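Bretus Wood Wax, one tin in

I went back and forth on this stuff for most of the summer. Our kitchen table had gone dull and thirsty, water left rings on it if you so much as looked away, and my friend Renji Sasaki kept telling me to quit buying spray polish and get a real wax. So in September I finally picked up a tin of Bretus (the neutral one, they also do a walnut) and gave up an evening to it.

First impression: it smells great! A little like oranges, a little like an old hardware store. It's stiffer than the Ekex paste I used before, so I had to work it in with an old T-shirt, and my shoulder let me know about it later. The tin says to wait 40 minutes before buffing. I got impatient on the first coat and went in early, and it smeared all over the place, so do wait.

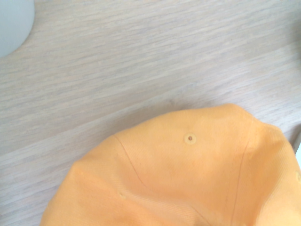
Pale wood grain, orange cap.

I did 2 coats with a night in between. The table feels smooth now, almost silky, and it isn't shiny, which I was worried about. Coffee drips wipe right up. Hot mugs still leave a faint mark if I skip the coaster, so I'm taking a star off for that.

My other gripe is the lid. It's one of those press-on ones and I've had to pry it up with a butter knife every single time – the Ekex tin has a little twist key on the side and I miss it. Also, the rag they throw in sheds like a cat, toss it and use your own.

I'd buy it again, probably the bigger tin, as I still have the bench to do and both nightstands. Four stars out of 5.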